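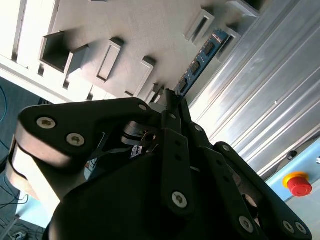 Festby Home Forum > Plumbing & Water Damage

Thread: Washer supply hose let go, laundry room and hall wet. What would you do next?

slowdrip_annie
Joined in February, mostly a reader until now. Came home Friday evening to the sound of running water, and the cold hose on the washer had split right behind the crimp. I got the main off fast (thank you to whoever wrote the sticky about tagging your shutoff!) but the laundry room was covered and it had gone under the door into the hall.

So far I have pulled up the bath mats and the runner, sucked up what I could with a shop vac, and set two box fans going with the windows cracked. The laundry floor is sheet vinyl and the hall is engineered wood over a plywood subfloor. Baseboards are painted MDF and they are already puffing at the bottom. The house is a one-story on a crawl space.

Do I need to open walls? Do I need to call a company? I'd love to do as much of this as I can myself, partly for the money and partly because I'm weirdly into it now.

crawlspace_king
Good work on the main. First thing, shut those windows unless your outdoor air is really dry. It was raining all weekend in Plinthorpe and if you're anywhere near me you're pulling wet air into a wet house. Close it up and rent a real dehumidifier, the kind with a hose you run to a drain. Box fans are fine for moving air around but the water has to go somewhere.

Second, get the baseboards off today. MDF that has swelled is never going back to shape so you lose nothing by prying it off.

Third, go look in the crawl space with a good flashlight. If your insulation is sagging under the laundry room, it's holding water.

slowdrip_annie
Windows shut! I'm in Cundlow so yes, same rain. Baseboards coming off tonight. I'm a little scared of the crawl space but I'll do it.

tile_and_error
I'm going to be the one who says call somebody. I did the shop vac and fans routine after a dishwasher leak and felt great about it. A month later there was a smell, and a month after that I was cutting out a cabinet base and a strip of drywall with mold all over the back. Sheet vinyl is the worst thing you can have on top of a wet subfloor, it's a lid. A crew with moisture meters would have caught mine on day one.

crawlspace_king
She can buy a moisture meter. I love mine, I stick it in everything. A pin type from the hardware store is plenty to compare a wet spot against a spot you know is dry.

tile_and_error
Sure, and she should! But a meter doesn't pull vinyl or decide how high to cut. And if there's an insurance claim here, the adjuster is going to like seeing drying logs from a company a lot more than "I poked it and it seemed ok."

bibb_and_tucker
Love this thread already. Can I ask the boring question, have you called your insurance? A hose that fails suddenly is generally a different conversation from a slow leak, but policies vary so read yours. Most want to hear from you early, and they want you to keep damage from getting worse while you wait, so you're fine to be drying. Take photos of everything before it moves. Photos of the hose too, and KEEP THE HOSE. Put it in a bag. I threw mine out once and had a very long phone call as a result.

slowdrip_annie
Hose is in a bag! It's the plain black rubber kind and I think it came with the washer. Called the insurance this morning, claim is open, adjuster coming later in the week. My deductible is high enough that I may end up paying for most of it either way, which is why I'm trying to figure out how much of this is a me job.

Went in the crawl space. Insulation under the laundry is drooping and when I pushed on it with a broom handle I got rained on. Disgusting and also kind of satisfying.

crawlspace_king
Ha, yes, that's it. Wear a respirator and gloves, cut those batts out and bag them. Once they're down the subfloor can dry from underneath, and that helps you a lot with the vinyl problem.

Watch for wiring down there while you're at it. If any junction box or outlet got wet, leave that circuit off until an electrician has looked at it. Same for the outlet behind the washer if water got up to it.

old_valve_new_tricks
Retired from plumbing, so I'll stick to my end of it. Replace BOTH hoses, hot and cold. If one is old the other is the same age. Get braided stainless with a rubber washer in each end, hand tight and then a bit more with pliers, don't gorilla it. Write the date on a piece of tape and stick it on the hose. I swap mine every 5 years whether they look bad or not.

And while you're back there, work the shutoff valves. If they won't turn, or they weep at the stem when they do, that's the time to have them changed. Quarter-turn ball valves are a joy. You flip one lever when you leave for vacation and you never think about this again.

bibb_and_tucker
Seconding the quarter-turns, I grin every time I use mine.

hallwayhank
Counterpoint on the braided hoses: braid hides the rubber so you can't see it bulging. I've had one pop at the nut, where the braid had rusted. I run plain reinforced rubber and look at it every laundry day. Been fine.

old_valve_new_tricks
Fair enough if you really do look. Most folks push the machine against the wall and don't see the hoses again until they move house. Kinks are the other killer. Leave a few inches behind the washer, or use an elbow end.

hallwayhank
That we agree on. Elbows are great.

slowdrip_annie
Update, Sun 19 November. Bought a meter and rented a dehumidifier from Antwi Tool Rental ($57 a day, they knocked a bit off for the week). Bare subfloor in the dry bedroom closet reads 9 percent. Hall near the laundry door is a lot higher, and under the corner of the vinyl where I peeled it back it just pegs the meter. So the vinyl is coming up. I've emptied the bucket so many times that I finally ran the hose to the laundry sink like I was told to do in the first place.

I also took everyone's advice halfway and had a local drying outfit come look. The visit cost me $200, and that gets credited if I hire them. The tech was lovely and told me I'd done the right things, then found wet drywall on the bathroom side that I would never have thought to check!

tile_and_error
THE BATHROOM SIDE. This is exactly what I mean. Water runs under the bottom plate and comes out in the next room. So glad you had them out.

crawlspace_king
Okay, I'll give you that one. I'd still do the demo myself and save the money for flooring. Cut the drywall in a straight line a few inches above the highest wet reading and the patch is easy.

tile_and_error
If the house is older, have the vinyl and whatever glue is under it tested before tearing any more of it up. Some of the old stuff has asbestos in it. A lab test is cheap compared with getting that wrong.

slowdrip_annie
Oh, good catch, I hadn't thought of that. The vinyl was down when I bought the place and I have no idea how old it is. I've stopped peeling, taped plastic over the corner, and I'll call a lab in the morning.

bibb_and_tucker
Good plan. And when it's all dry and back together, put a leak alarm on the floor behind the washer. The basic battery ones just scream at you, no app needed. I have one under every sink and one by the water heater and I get a silly amount of peace out of them.

hallwayhank
A drain pan under the washer too, if it'll fit. It won't help much with a burst hose that's spraying, but it's great for the small stuff.

old_valve_new_tricks
Let us know what the lab says, and what you find when the wall is open. If you see galvanized pipe in there, take a picture before you close it up. I'd want to see it.

slowdrip_annie
Will do! Off to bag insulation. I've got the respirator on and I look ridiculous.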